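### 4.2 The table and its surroundings

The second part of the study concerns the cleaning of a plain table in a domestic room. Tables of this kind receive little attention in the literature on household work, which has concentrated on kitchen counters and bathroom fixtures. In the Zeston apartment the table serves no fixed purpose. It holds folded laundry at one hour and paperwork at another, and it is wiped between uses. The room and its main piece of furniture are shown in Figure 3. 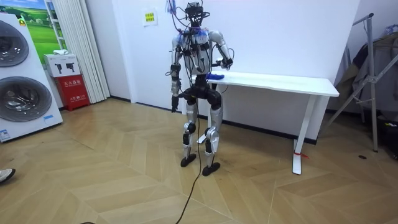
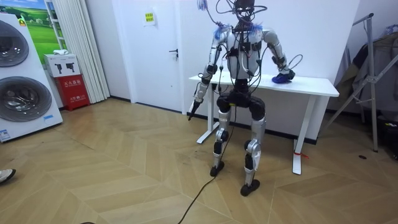

*Figure 3. White table with metal legs, standing on the herringbone floor of the Zeston room. A small red tag is tied low on the right leg.*

### 4.3 Furniture and floor

The table has a flat rectangular top without a drawer or shelf. Its legs end in foot bars, which spread the load but also collect dust along their upper faces. For the purposes of this section only the top was treated as a cleaning surface; the bars and the floor beneath them were recorded separately and are discussed in Section 5.

A white top was preferred to the dark one used at Carnegie. Dried coffee and pencil marks can be judged against white in ordinary room light, while flour and other pale residues cannot. The Carnegie results showed the opposite pattern, and the two sites should therefore be read together. Residues that were hard to judge at both sites – thin films of dish soap in particular – were left out of the comparison.

The floor is light wood laid in a herringbone pattern. It matters to the work in one respect. Crumbs pushed over the edge of the table settle in the joints between the blocks, where a dry cloth does not lift them. Each wiping pass was accordingly directed inward from the edges, with the collected material gathered near the middle of the top before removal.

The table keeps the same position throughout the series. It stands close to a plain white wall, so that the far edge is reached from the front or from the ends. This arrangement is common in small apartments, and earlier work with free-standing tables may understate the effort involved in cleaning the strip nearest the wall.

### 4.4 Cloths

All cloths were cut from a single roll of Mistow general-purpose cleaning fabric in bright blue. The color contrasts with the white top and makes it easy to establish where the cloth was resting at any point in a session. Cloths were kept small enough to be held in one hand. A larger cloth covers more of the surface when laid flat, but it tends to bunch under pressure and leaves a ridge of residue along each fold.

Three conditions were compared: dry, damp, and damp followed by dry. In the damp condition, 200 milliliters of tap water was divided evenly among the cloths for one session, and each cloth was pressed by hand until it no longer dripped. No detergent was added. Cloths were laundered together after use and returned to the stack only when fully dry.

A cloth was replaced after seven passes. Pilot work at Carnegie had suggested that residue begins to be redeposited beyond this point, first as faint streaks and later as visible grains at the end of each stroke.

### 4.5 Assessment of the surface

Cleanliness was rated with the Keso surface scale, which was developed for an earlier phase of the project. The scale considers the corners, the edges and the center of a surface separately and does not combine them into one score. This was a deliberate choice. A table may appear clean from the doorway and still carry residue along the edge at which people sit.

The full series comprises more than 1000 passes. Ratings for the center of the table differed little among the three conditions. The edges differed considerably, with the damp-then-dry condition receiving the highest ratings and the dry condition the lowest. Corners remained the weakest area in every condition. Most strokes curved away from the corner before reaching it, leaving a small untouched patch.

Two limitations apply. The top was new at the start of the series, and scratches in an older surface would be expected to hold residue more firmly. In addition, objects were removed from the table before each rated pass. Households often wipe around a bowl or a stack of mail – a habit that produces its own pattern of residue and is examined in Section 4.6.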